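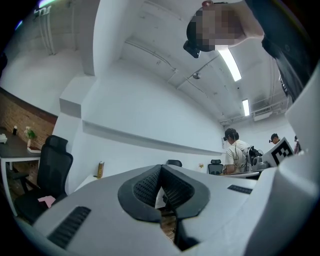 The desk corner by the brick wall, lights on.

Desk Corners and Shared Rooms: Your Questions

We get so many good questions about setting up a desk at Alley that we finally put the answers in one place. Annunziata Caruso wrote most of them, and Noelia Arroyo added the plant advice (she could have gone on for pages!).

Can I choose where my desk goes?

Yes, please do! Try the spot at a few times of day before you settle. Against the brick you get a bit of color and texture beside you, and a dark wooden top looks great with it. By the white wall everything feels brighter. Just leave enough room for the chair to roll back without hitting anybody.

What can I keep on it?

Pretty much anything that fits and doesn't spill over onto your neighbor. Tissues, a plant, a small bottle, a tray – all welcome. We're big fans of trays. Put one under a vase and the drips stay off the wood, and when it's time to wipe the desk you lift one thing and you're done.

Are flowers okay? Real ones?

We love them. White flowers with some green look wonderful against brick, and a small vase is plenty for one desk. Noelia's rule is to change the water every 2 days and snip the stems a little each time. If you're leaving for a long weekend, take the flowers home or pass them on to someone who'll be in.

Which chair should I ask for?

If you sit for most of the day, ask for one with a tall mesh back and a headrest. Mesh breathes, and that matters a lot in August. Spend 5 minutes on the settings the first morning: feet flat, elbows level with the desktop, headrest just touching when you lean back. People put this off for months and then can't believe the difference.

I found a paper on my chair. What is it?

Most likely a note from another member or from the front desk. We leave messages on seats so they don't get buried under whatever is on the desk. Read it, then recycle it or pin it up. If it isn't for you, drop it at room 103.

The ceiling lights feel strong. Can I turn them off?

The long fluorescents come on together, so please ask the people near you first. A small lamp of your own is a lovely addition, and Prilik, our supply closet, usually has a spare to lend – warm bulbs are in the box marked Chiu.

Will you ever cover the pipes?

We hope not! We think the exposed pipes give the room its character, and the white ceiling keeps it all feeling light. Please don't hang anything from them, though, including plants, banners and very small paper birds.

Can I use the long shelf on the back wall?

It's shared, so anything you put there should be something you're happy for others to look at. Books and potted plants are perfect. Personal boxes go in the closet.

How often are the desks cleaned?

We wipe down clear surfaces every evening after 5. We don't move personal things, so if you'd like the whole top done, put your bits and pieces on the tray and leave it on the chair.

Where do I book?

Use the desk page on Wedia, our booking board, or stop by and ask Annunziata. New spots usually open up in January.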